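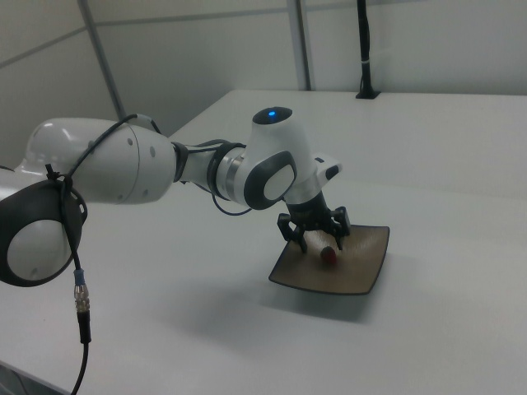

Chapter 3
Planning and Costing a Robot Cell

Most first purchases start with a price for an arm. The arm has a catalogue number and a delivery time, so it is the easiest line in the budget to fill in. It is often less than half of what the finished cell will cost, and a plan built on that one figure will run short before the cell has handled its first part.

This chapter follows a small food packer, Cevidell, through the purchase of one cell at its Tirstead site. The job was picking single items and placing them on a tray. Two suppliers, Kapoor and Parkska, were asked to quote. Their offers looked far apart on the first page and close together once the same things had been included in both.

By the end of the chapter you should be able to write a short statement of need, list the costs that belong to a cell, compare two quotations on equal terms and set aside a fair sum for running costs.

3.1 What is being bought

A working cell is made up of the arm and its controller, a gripper, a table or stand, cables and fixings, guarding or other safety measures, and the labour to install and program it all. Training and spare parts also belong on the list — they are the two items most often left off.

The gripper deserves early attention. Soft or uneven goods may need fingers, pads or suction cups that differ from those supplied as standard, and a change after delivery can mean new mounts and new programming. Cevidell allowed £3,300 for the gripper and its fittings, and £177 for replacement pads. Cable ties, clips and connectors came to £49. Small sums of this kind should still be written down, as they tend to be ordered in a hurry and charged to whichever budget is open.

3.2 Stating the need

Before asking for prices, write down what the cell must handle, how fast, and for how many hours a day. Give the lightest and heaviest item as well as the usual one. Measure the floor space, and note where power and compressed air already reach. Cevidell's first draft left out cleaning, and both suppliers had to quote again in October.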